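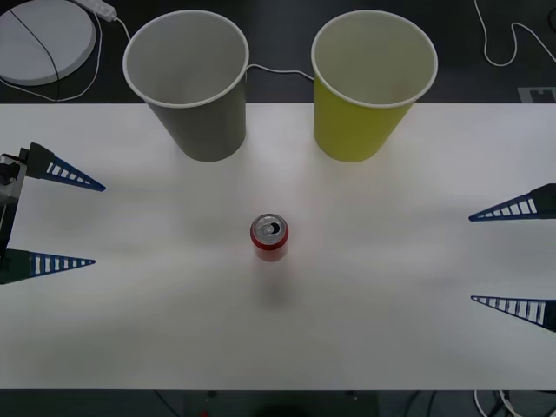

Los brazos ya recogen las mesas del comedor

Boletín interno de Ristex, domingo, 2 de marzo de 2025

Llevábamos meses oyendo hablar del «proyecto de las mesas» y por fin podemos contarlo con cierto detalle. El comedor de la planta de Estano, donde coincidimos los turnos de mañana y tarde, va a tener un puesto de recogida automatizado, y quienes trabajamos en el servicio de sala llevamos semanas metidos hasta el cuello en las pruebas. ¡Y qué semanas! Quien no haya pasado por el taller del fondo del pasillo debería acercarse un rato, que la puerta está abierta por las tardes y a los de Bisgaard, que han montado el sistema, les encanta que les pregunten.

Empecemos por el problema, que muchos conocéis solo desde el lado de la silla. Entre el desayuno y el final de la comida el comedor de Estano saca 2.508 piezas de menaje y desechables a la semana solo en la zona de bebidas: vasos de papel, latas, tapas, alguna taza que alguien se trae de casa y abandona a su suerte. Todo eso llega mezclado a la cinta de retorno. Los vasos van a un sitio, las latas a otro, los restos de líquido a la pileta. Hasta ahora la separación se hace a mano, de pie, con el brazo estirado hacia delante, y el que ha estado en ese puesto un miércoles de lluvia, cuando nadie sale a comer fuera, sabe perfectamente cómo acaba el hombro.

El puesto nuevo trabaja con dos brazos enfrentados, uno a cada lado de la mesa, y cada uno termina en una pinza de dos dedos largos, triangulares, con la punta azul y ranurada. Al principio a todos nos parecieron dedos enormes para un vaso de papel. Pues son una maravilla. Un vaso vacío pesa tan poco que un toque de lado lo manda rodando, y si se aprieta de más se dobla y queda hecho un acordeón, con el café de otro corriendo por la mesa. Una lata es otra historia, porque a veces viene llena hasta la mitad y a veces vacía, y desde fuera no hay manera de saberlo. Las primeras tardes vimos aplastar vasos en cantidad (las apuestas del personal de cocina quedan fuera de este boletín), y ahora se ven muchos menos.

Lo bonito, y por eso queríamos escribirlo nosotras y no dejarlo en manos del resumen técnico, es que buena parte de esa mejora ha salido de la gente de sala. Cuando se preparó la primera lista de situaciones de prueba, los vasos estaban siempre separados, bien puestos y vacíos. Quien lleva años recogiendo mesas se echó a reír. La gente mete un vaso dentro de otro. Mete la servilleta en el vaso y la cucharilla en la lata. Deja el vaso en el borde mismo de la mesa. Deja dos vasos juntos y una lata delante, y para llegar a los vasos hay que decidir primero qué se hace con la lata. De una reunión de media hora salieron 18 situaciones nuevas, escritas a boli en el reverso de un menú, y ese menú está hoy colgado en la pared del taller. Todas han entrado en las pruebas.

También aprendimos cosas en sentido contrario. Creíamos que recoger de atrás hacia delante o de delante hacia atrás daba igual, cuestión de manías de cada cual, y al ver trabajar las pinzas despacio nos dimos cuenta de que casi todas empezamos por lo que tenemos más cerca y de que con la mano izquierda hacemos bastante menos de lo que pensábamos. Con dos brazos la mesa se reparte de otra forma. Uno puede ocuparse de un vaso mientras el otro va a por la lata, siempre que no quieran pasar los dos por el centro a la vez, y ahí hay todavía trabajo por delante, porque a veces se ceden el paso con tanta educación que no avanza ninguno.

Qué cambia para las personas

Es la pregunta que más nos habéis hecho, así que vamos con ello.

El puesto de separación manual deja de ser un turno completo. Hoy lo cubren dos personas en cada comida y se rota por semanas. Desde mayo, si las pruebas siguen como van, en ese punto habrá una persona que supervisa, repone las bolsas, retira lo que el sistema aparta por dudoso y para el puesto cuando haga falta. Las rotaciones pasan a ser de dos horas como máximo. La otra persona vuelve a la sala y a la barra, donde llevamos desde el año pasado pidiendo manos.

La plantilla del servicio se mantiene. La dirección de Ristex lo ha confirmado por escrito a la representación del personal, y el documento se puede consultar en la oficina de la primera planta. Sabemos que una frase así tranquiliza a unos más que a otros. Hay compañeras que siguen con la mosca detrás de la oreja y lo han dicho en voz alta en la última reunión, y nos parece muy bien que lo digan. Se ha acordado revisar la situación cuando el puesto lleve un tiempo funcionando, con los cuadrantes delante.

La formación se hace en horario de trabajo. Son sesiones cortas, en grupos pequeños, y en ellas se aprende a arrancar y parar el puesto, a despejar un atasco, a limpiar las puntas de los dedos (se pegan los azúcares de los refrescos, sobre todo los de naranja) y a anotar los fallos. Esto último parece lo más aburrido y es lo más útil. Una nota que diga «falla con los vasos» no le sirve a nadie; una que diga «vaso verde, pegado a la lata, lo ha cogido por el borde y se ha soltado» se convierte en una prueba nueva al día siguiente.

Quienes ya han hecho la formación cuentan que el primer día se pasa entero vigilando el botón de parada y que al tercero se empieza a mirar la mesa con otros ojos. A una compañera del turno de tarde le preguntamos si no le resultaba raro trabajar al lado de los brazos y nos contestó que más raro era irse a casa con el codo en hielo. Otra nos dijo que echa de menos la charla del puesto doble, y en eso tiene toda la razón: separar vasos entre dos era pesado, pero se arreglaba el mundo. Habrá que buscarle otro sitio a esa conversación.

Lo que todavía no sale

No todo va rodado, claro. Los vasos encajados siguen costando. Los restos de líquido también: de momento las latas y los vasos con contenido se apartan a una bandeja y los vacía una persona. Las servilletas arrugadas son un misterio diario. Y la velocidad, hoy por hoy, queda por debajo de la de cualquiera de nosotras con prisa. Los de Bisgaard insisten en que primero quieren que salga bien y después que salga rápido, y a nosotras nos parece el orden correcto, aunque a la una y media, con la cola dando la vuelta a la columna, cuesta tener paciencia.

Hay otra cosa que pedimos desde sala y que está aceptada. El puesto no se pondrá de cara a las mesas. Va detrás del panel de retorno, con una ventana, para que quien tenga curiosidad pueda mirar y quien quiera comer tranquilo no tenga dos brazos moviéndose enfrente.

Vasos y latas para las pruebas

Seguimos recogiendo material usado, y aquí podéis echar una mano todos. Interesan los vasos de papel de cualquier color y tamaño, también los de fuera, y las latas de cualquier marca, abiertas y enjuagadas. Cuanta más variedad, mejor. Hay una caja junto a la máquina de café de la entrada y otra en el vestuario de la nave B. Ya llevamos 900 piezas entregadas desde Estano, y el almacén de Rosta, que se apuntó más tarde y con muchas ganas, promete alcanzarnos. ¡A ver si es verdad!

Por favor, los vasos sin aplastar. Las latas, sin colillas dentro.

El taller abre por las tardes a partir de las cuatro y no hace falta apuntarse. Para las sesiones de formación sí: la hoja está en el tablón del comedor, al lado del menú de la semana, y quedan huecos en los grupos de tarde. Las dudas sobre rotaciones y cuadrantes, en la oficina de la primera planta o en el buzón del servicio de sala.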